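Seed swap envelopes: does "use by" mean anything?

gallagher_plot10
Posts: 683
My tin of veg seed has got out of hand and the Stima catalogue says to bin anything past its date. Parsnips, fair enough. But tomatoes? I've had six-year-old ones come up thick as cress. Smells like a way to sell more packets to me. 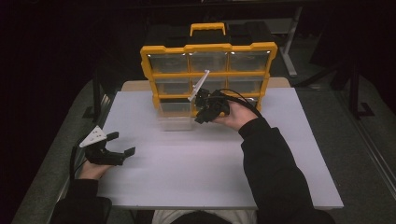

ambrose_i
Posts: 3743
Parsnip and onion go off fast, tomatoes and brassicas don't, and the date covers the lot. How you keep them matters more. A yellow and black organiser with clear drawers and a handle will sort them nicely, but clear plastic lets the light in, so I'd want that in a cupboard.

hobi
Posts: 1312
Don't buy the light thing. Damp kills seed. Mine sat on a windowsill in jars for years and the beans were fine.

ambrose_i
Beans would be fine on the moon. Try it with lettuce.

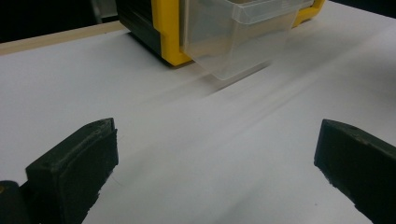

Drawer unit, far side of the table

katia_a
Has anyone done a proper test? I put 10 Tovis leeks on wet kitchen roll in November, dated four years back, and got two. I wouldn't call that "fine".

hobi
One packet isn't a test. Could have been rubbish when you bought it.

katia_a
Could have been. Same goes for your beans being good ones.

gallagher_plot10
So we're all guessing, same as the catalogue. I'll do the kitchen roll with the tomatoes and keep the old parsnips out of the bed. Not paying Stima prices twice.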